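4.2 What we threw away, and how I counted it

I should say up front that I started this part of the study with the wrong idea. I figured the big number at the Limis office would be heating, because everybody talks about heating, and that trash would be a footnote. For the carbon side of things that held up fine. But the waste audit ended up taking most of my June, and it taught me more about how a small town office runs than the energy bills ever did.

The setup was simple. Every evening the bags from the Limis building went to a covered bay behind the Siner depot, and I opened them on a tarp the next morning. I sorted into paper, food scraps, recyclable containers and everything else, and weighed each pile on a hanging scale. I kept this up for 20 working days. The kitchen bags were by far the worst to sort (coffee grounds get into everything), and I'm fairly sure I under-recorded paper on the first few mornings, when I was still tossing stained sheets in with the food scraps. I fixed that rule on day five and left the early numbers alone. Anyone redoing this should write the rule for dirty paper down before opening a single bag.

Food scraps and paper made up 80 percent of the weight between them. I had expected containers to do better than that, but they're light, and the office already had a decent bin for them by the back door. The "everything else" pile was mostly packaging film and worn-out office odds and ends, plus one box of dried-up markers that I weighed twice by mistake and then corrected.

Turning weight into emissions is where I have to wave a small flag. I used the Laitinen factors, which treat landfill gas capture as a fixed share for the whole county. That's convenient and it's also pretty rough - the landfill that takes the Limis waste has an older section with no capture at all, and I couldn't find out which section was being filled during the audit. So I ran the numbers both ways. With capture, the building's waste came to 5 percent of its yearly footprint. Without it, the share was higher, but heating was still way out in front, so the ranking in section 3 doesn't change.

I also asked the staff to guess. We handed out a one-page form before the audit, and 85 percent of the people who filled it in put containers first by weight. I love this result, and I don't think it's the staff's fault! Containers are bulky and they fill up a bin fast, so of course they look like the main problem. It does mean that a poster campaign about bottles, the thing the office had planned, would have gone after one of the smaller piles.

The Jondamari program, which the town joined later on, picks up food scraps separately. I haven't got a full set of weights from after the switch, so I'm leaving it out of the totals and will only say that the collection route passes the office already, so no extra truck trip was added to the model. The sorting sheets and the scale log are in the appendix, and my notes on the bag-by-bag corrections are there too, for anyone with the patience.
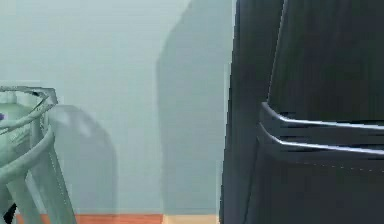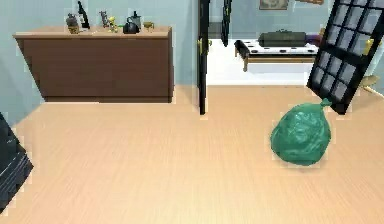 Figure 3. Simulated interior views. A green garbage bag rests on the floor toward the right in the second view.

The next section goes back to the heating data and the question of what to do with the unmetered annex.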